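Extensão elétrica Kokgate 290

Cabo com capa têxtil trançada, para oficina e escritório. Comprimento de 290 cm, ficha e tomada moldadas. Fornecido com fita de velcro. Ref. 183.

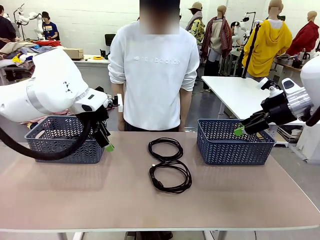 A capa aguenta a passagem por baixo de secretárias e não cola à alcatifa. Não usar no exterior nem enrolada com aparelhos de aquecimento ligados. Limpar com pano seco.

Embalagem de 40 unidades para revenda; encomendas acima de 200 unidades com prazo a combinar. Entregas Stostora a partir de outubro.
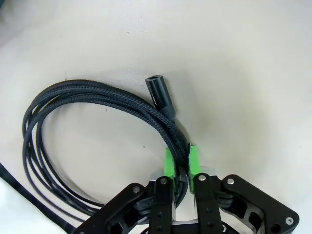 Catálogo Stostora, n.º 7, pág. 40

Disponível em preto. Para outros comprimentos, ver a série Poton. Contacto comercial: Nadine Jaber.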